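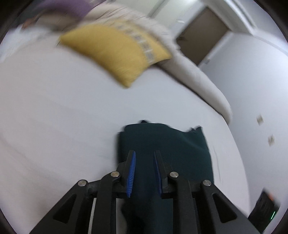 Turnley two-finger hand gripper, long-term review: good pads, bad pivot pin

The Turnley is a hand-held gripper for recording manipulation demos. You hold it and do the task yourself, and the camera and logger capture what a robot arm with the same fingers would later be asked to do. I bought mine in October for a cloth-handling project, mostly bed making and folding. It cost $930 with one set of pads and no logger. I have used it most working days since then, and I have had one failure serious enough that I stopped using it for a while. This review covers the whole period, but most of it is about that failure.

Build and feel

The fingers and linkage are black, the pads are blue and ridged, and the pivots are plain silver pins. The fingers sit on angled linkage arms that come up from wider outer plates with triangular cutouts. A crossbar runs between the linkages under the fingers. It's a simple layout and you can see all the moving parts without taking anything off, which helped me later.

It is lighter than the Claver I used before. After an hour of folding, my wrist is tired but not sore. The trigger has a long pull and the fingers close evenly. There is a small amount of play at the fingertips when new. I didn't think much of it.

On fabric

The pads are the best thing about this tool. Cotton sheets, fleece and towels all hold well with a light squeeze. The ridges catch a single layer of cloth if you come in low and close slowly. With the Claver I usually had to pinch twice. Slick pillow covers are harder, and I still drop those now and then.

On a bed, the main problem is seeing what you have hold of. When the gripper is over a folded cloth, the gap between the pads is your only clear view of the fabric you're about to pick up. I got used to lining up on an edge or a ruffle and working from there. Picking from the middle of a flat fold on a soft mattress takes more practice, because the surface gives way under the fingertips.

What went wrong

In the second month the left finger started to lag. On a slow close, the right pad would arrive first and the left would follow with a small jump. I put it down to lint in the linkage and cleaned it out. It got better for a day.

The next afternoon I was pulling a blanket toward the foot of the bed when the upper pin on the left side walked out of its hole. The finger swung outward and the free end of the linkage arm snapped back against the outer plate. My thumb was resting there. I got a blood blister and a small cut. The pin went into the bedding and I found it when I shook out the sheet.

Two things bothered me about this. The first is that the pin is held only by a press fit. There is no clip, no head on the far side and no thread. The second is that the natural place to put your thumb when you pull sideways is within reach of the arm if it lets go. The manual has a line about keeping fingers clear of the linkage, but there is no guard and no warning mark on the part itself.

I measured the hole once the pin was out. It had worn slightly oval. My guess is that side loads do this. Folding mostly pushes and pulls along the fingers, but dragging a blanket loads them sideways, and I had done a lot of dragging.

The data problem

The lag did more damage than the broken pin. My logger reads finger opening from the right side only and assumes the left side matches. For as long as the left finger was slow, the recorded opening said "closed" a moment before the cloth was really held. I went back through the sessions from that period and threw out every one where I could see the jump. If I had caught it in the first week I would have lost far less.

A policy trained on the bad sessions lifted too early on our test arm and came up with nothing between the fingers. We spent time blaming the camera timing before anyone looked at the gripper.

Support

I wrote to Turnley with photos of the hole and the pin. They answered in 2 days and sent a replacement linkage arm and pins at no charge. The new pins are the same design. I asked whether a retained pin was planned and was told the comment had been passed along. They did not say whether other buyers had reported the same thing.

Fitting the new arm took me 20 minutes with a small punch and a block of wood. I then added a thin retaining washer from an Amska hardware kit behind the pin. It holds, and it doesn't rub against anything, but you should not have to do this to a tool at this price.

What I check now

Before each session: wiggle each finger sideways with the trigger released. Any click means stop.

Look at all the pins from the side. Each one should sit the same depth as its neighbor.

Close slowly on nothing and watch both pads meet. They should move together the whole way.

When dragging something heavy like a blanket, hold low on the grip with the thumb behind the plate. It feels awkward and I still have to remind myself.

Compared with the others

The Claver is heavier and its pads are worse on cloth, but its pivots are bolted and mine never loosened. The Tsuji is closer to the Turnley in weight. I only had it on loan, so I can't speak to wear. Its linkage is covered, which would have saved my thumb, though it also hides lint and anything else building up inside.

Would I buy it again

For folding and light pick-and-place, yes, with washers added on day one. For pulling bedding or anything else that loads the fingers from the side, no – not until the pins are retained. If you already own one and the fingers have started to close unevenly, take it out of use and look at the holes before you record anything else.

Rating: 3 out of 5. I would have given it 4 before the pin came out.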